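From: Svenja Bauerfeind
To: Residents' list, Grilholm House
Subject: Re: Carpet cleaning and waste collection in the shared lounges

Dear Mr. Memon, dear residents,

Thank you for your message, which the house office has discussed with the contractor.

Saqib Memon wrote:
> The February notice says that carpets in the shared lounges will be
> cleaned by Rathjen. Does this include the second floor, and will
> the lounges be closed all day? I would also like to know whether
> the cost is charged to us separately.

The work covers the lounges on both floors. Each room will be closed on Friday from 8 a.m. and will reopen when the office has confirmed that the carpet is dry. Residents are asked to remove personal belongings by Thursday evening. Furniture belonging to the house may stay where it is – the contractor will move it.

The total charge is $1,623, of which $802 is for the second floor. Both amounts will be paid from the annual maintenance budget, and no separate bill will be sent to residents.

Waste from the lounges will be collected as usual. Please tie full bags before placing them in the collection room, and do not leave bottles or cardboard beside the bins. Requests for additional bags may be sent to this list or left at the office.

Questions about stains or earlier repairs should reach me by noon on Thursday so that they can be passed on to Rathjen.
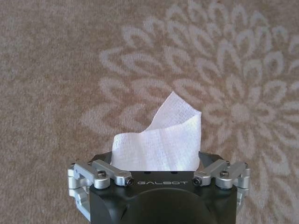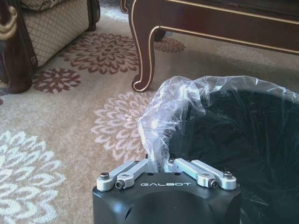 Floor covering, both views; trash bin with liner, second view.

Sincerely,
Svenja Bauerfeind
House Office, Grilholm House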